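In Praise of the Roll of Tape

I have been arguing with my neighbors about parking for most of a year now, and I have come around to a position I didn't expect to hold. I think we should stop buying signs.

Let me back up a little.
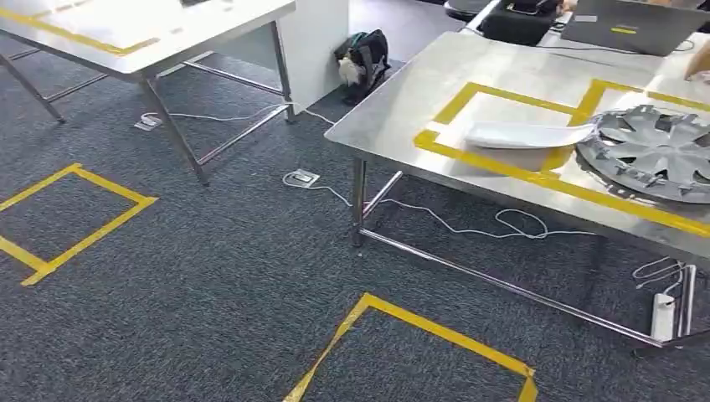
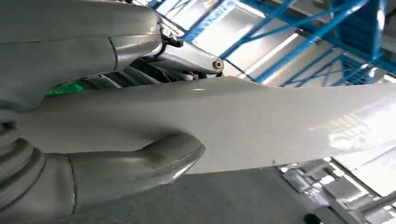

Our building shares a back lot with Dobos, the bakery on the corner, and the lot has never had proper lines. People park how they like, the delivery van gets boxed in, and somebody leans on a horn at 5 in the morning. The fix everybody reaches for is a sign, and we own 12 of them now (twelve!), most saying some version of PLEASE. What I want is what you get on that steel table with the yellow tape on its top, an edge you can see with your own eyes before you've read a single word. You either put the thing inside the line or you didn't. I can't tell you how much calmer my life would be if my parking lot worked that way.

Signs make people grumpy, me included. A sign has a tone. The one by the stairs says "Residents Must Be Considerate," and every time I walk past it I feel like being a little less considerate. A stripe on the ground has no opinion of me at all, and I like that in a stripe.

The last time this came up, in May, we got a quote from a company called Votov for $419, for real painted lines and a hatched box where the van goes. You would have thought I'd proposed a swimming pool. Meanwhile the last batch of signs came from Clunura and took 8 weeks to show up, and two of those have already blown into the hedge.

The best argument against me is that lines fade, and sure, they do. They also get covered by snow for up to 2 months in a bad winter, and I don't have a great answer for January. But the grocery on Iltoro Street repainted its lot last year and I haven't heard a horn over there since, and I walk by with the dog every evening.

So I'm bringing it up again at the next meeting. If the paint gets voted down I'm going to ask for chalk.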